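Workshop Tips: Comparing Two-Finger Grippers on Soft Items

Filed under Bench Notes by Yiğit Soylu

A gripper that handles blocks well can still be poor with fabric. Before you settle on fingertips, try them on a mixed tray next to the sink, where the arm will have to do the job later.

Use a tray with a raised rim so nothing rolls into the basin. Put hard and soft things on it together — a sponge, a few blocks, a plush toy, a rope toy and one microfiber cloth. Crumple the cloth. A flat cloth is a separate test.

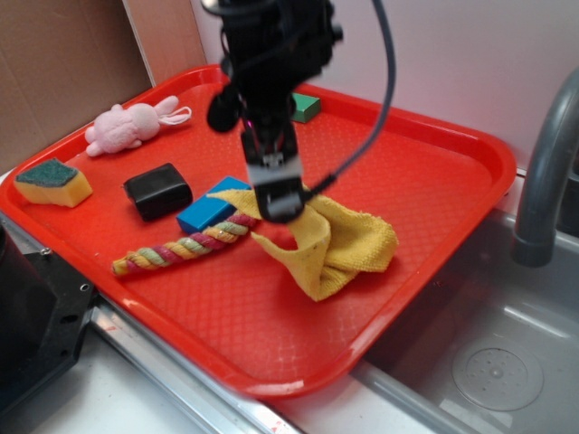
Fingertips down on the cloth, left of the loose folds.

Come down on a raised fold if there is one. Run each set of fingertips 15 times before changing anything else, and write down every miss. Hülya Yalçınkaya keeps one sheet per set, which makes the Nodard and Fendell tips easy to compare later. Slow the last part of the descent if the fingers push the cloth flat.
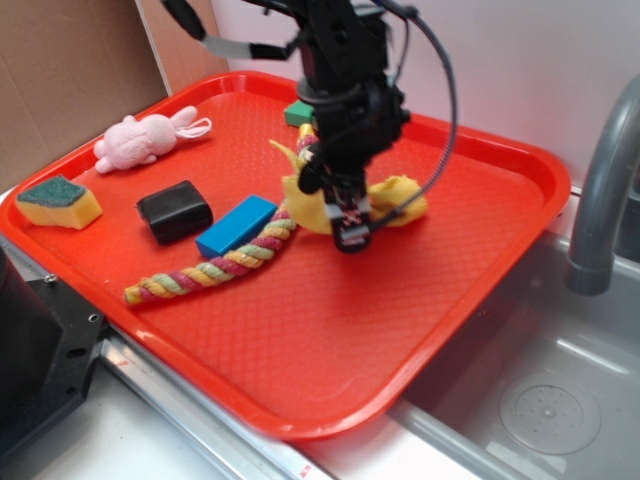
Cables and Clutter

Leave slack in the gripper cable and check it at full reach, up to 27 inches on our arm. Tape down anything that can catch on the faucet.

Let the rope run under the cloth for a few trials. A grip that goes too deep may bring up both. Note those separately from misses.

Wipe the fingertips with a dry rag between sets. Replace the pads when the edges start to curl.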